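Wostmont Neighbors > Household > Workroom Tips > Mending

Print this page | E-mail this page to a friend

Mending by Hand, for People Who Put It Off

By Jaqueline Figueroa

My mending basket has its own climate. Things go in during December and come out the following summer, by which point the child they belonged to has grown two sizes and the problem has solved itself. I don't recommend this as a system. What follows is what I do on the days I behave.

Thread first. Cut a piece as long as your forearm and stop there. I know you want to cut a yard and a half so you won't have to thread the needle again. You will then spend ten minutes picking a snarl out of a sock while saying words the sock hasn't earned. Short thread, threaded often, gets you to supper sooner.

Cut the end at a slant and bring the needle to the thread. If you've been licking the thread all your life, try licking the eye of the needle. My neighbor Damián Solís taught me that one, and he mends canvas awnings, so I took him at his word.

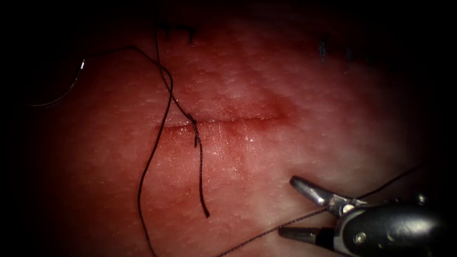
Knots are where most home mending goes wrong. A big lump at the end of the thread feels secure and will rub a hole in your heel by Thursday. For most fabrics I skip the lump and take two tiny stitches in the same spot, leaving a tail the length of a fingernail. Slick thread needs a third. When you do tie a knot, tie it square: right over left, then left over right. If it comes out crooked and slides, you did right over left twice, and you have joined a very large club.

Leave the tail alone until you've finished the whole repair. Trimming as you go looks tidy and is how I lost a button in church.

Closing a straight tear

Press it flat before you do anything else. Yes, get the iron out. A tear sewn up wrinkled stays wrinkled, and you'll look at it every time you wear the thing.

Start a little before the tear begins and finish a little past where it ends. The fabric on either side is tired too, and it will give out next if you don't bring it into the arrangement. Keep your stitches small and set them back from the raw edge, at least the width of a pencil lead on a tight weave and twice that on anything loose. Then pull just until the two sides meet. If the seam puckers like somebody tasting a lemon, back off.

Set the middle stitch first on a long tear, then the middle of each half, and fill in from there. Going straight from one end to the other leaves you with extra cloth on one side and none on the other – I have a tablecloth that proves it. We use it on the porch. 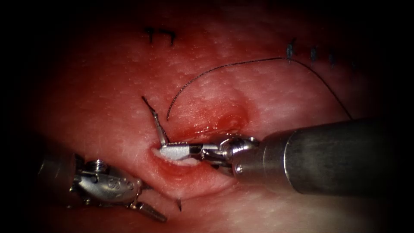 For denim, wax the thread. A stub of plain candle will do. Run the thread over it twice, then press it between two sheets of paper with a warm iron so the wax stays in the thread and off your knees. I bought a fancy tin of the Drultik thread conditioner once and it was very nice, and the candle was free.

Upholstery and other awkward places

A straight needle is a fine tool until you have to sew something with no back side you can reach. Sofa arms, car seats, mattress corners, the stuffed walrus. For these you want a curved needle. A packet costs less than a sandwich and holds enough sizes that you'll lose half and never miss them.

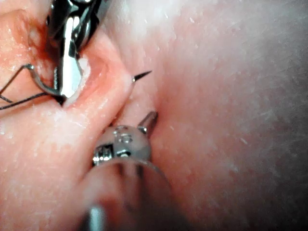 Turn your wrist and let the curve do the traveling. People try to push a curved needle forward as if it were straight, and it comes up somewhere in the next cushion. If your fingers slip, grab it with small flat-nosed pliers, away from the point and away from the eye, which is the weak part and will snap.

The stitch you want is the ladder stitch. Take a bite along the fold on one side, cross straight over, take the same size bite on the other. After five or six, pull gently and the rungs disappear. The first time this works you will want to show someone. Choose carefully. My family has asked me to stop.

Odds and ends

Rusty pins go in the trash, however sentimental you feel about the tin.

A bar of dry soap makes a good pincushion for needles headed into heavy cloth.

Sew in daylight if you're working on black. Lamps lie about black.

Dental floss holds a coat button nicely. Use the plain kind, unless you want to smell like a checkup.

If a zipper has lost a tooth near the bottom, sew a thick bar of thread just above the gap and treat it as a shorter zipper. If the tooth is near the top, it's a pillow now.

Contact the Wostmont Neighbors page | Copyright Wostmont Neighbors | Back to top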